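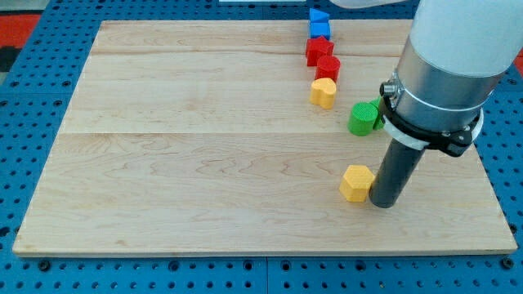 Maple Play Board with Shape Blocks

Item 234 / Made to order / Ships from the Trorden workshop

Hi, and welcome to the page for the thing I make most of! I started gluing up maple boards because I wanted a decent flat surface for my kids' blocks (our old kitchen table has a dip in the middle you could serve soup in), and then a friend wanted one, and then the play café down the street wanted a stack of them, and now I have a shop and a page and a label printer that jams.

So, the board. It's solid maple, a light color, made from planks glued side by side. I don't stain it and I don't try to hide the seams. You'll see one running straight across the middle, and I like that you can tell it was put together from real pieces of wood. The grain is different every time. Some boards come out pale and quiet, and some have a lot of tan and pink in them with wavy darker lines wandering through. I can't promise you a particular one, but if you have a strong preference, put it in the order notes and I'll go through the pile and do my best.

The front edge gets a slightly thicker, lighter strip. It gives you something to get your fingers around when you pick the board up, and it looks nice from the sofa.

The blocks

These come from Noltel, who have been supplying me since my second batch, and I haven't found any I like better. Colors are blue, red, yellow and green. There's a blue triangular prism and a blue square to go with it (stack them and you have a house, and I have yet to meet a child who didn't work that out before I did). There's a red star and a red cylinder, a yellow heart, and green blocks too, one of them a cylinder. The star is the one everybody fights over, so I keep spares.

What I really love is the surface. They're matte, with a fine ribbed texture all over, and the round tops have a crosshatch you can feel with your thumb. Little hands get a good grip on them, and so do older hands. One of my regular customers buys them for an occupational therapy room, and she told me the texture was the whole reason she ordered.

Ways people use it

Sorting by color is the obvious one. Put the two blues together, put the two reds together, leave the heart on its own because it's special. After that you can line them up by shape, or make a trail from one corner to the other and have somebody copy it, or cover one up and ask which is missing. I've also sold boards to people who only wanted them for rolling out dough, and that's fine too, I'll happily leave the blocks out and take them off the price.

Looking after it

Wipe the board with a damp cloth and dry it straight away. Don't soak it, and please don't put it in the dishwasher (I've had that email more than once). Every few months rub in a little board oil, leave it overnight, and buff off whatever's left in the morning. I use Wasilewska board oil and I sell it in small tins, but any food-safe oil made for wood will do.

For the blocks, an old toothbrush and some soapy water gets the crumbs out of the ridges. Let them air-dry on a towel.

If your board moves a bit with the seasons, that's maple being maple. Keep it away from radiators and lay it flat when it's not in use.

Ordering

Board and blocks together: 137
Board only: send me a note and I'll quote you
Spare blocks: sold singly, pick your shape and color
Delivery: 19, any number of boards to one address

I finish each board after you order, so please be patient with me in the run-up to the holidays! Schools and cafés can order through Disum, who handle the bigger invoices for me. Orders over 700 get free delivery.

Returns are fine as long as the board hasn't been oiled or cut on. Blocks can come back any time.

Page updated 2022-10-05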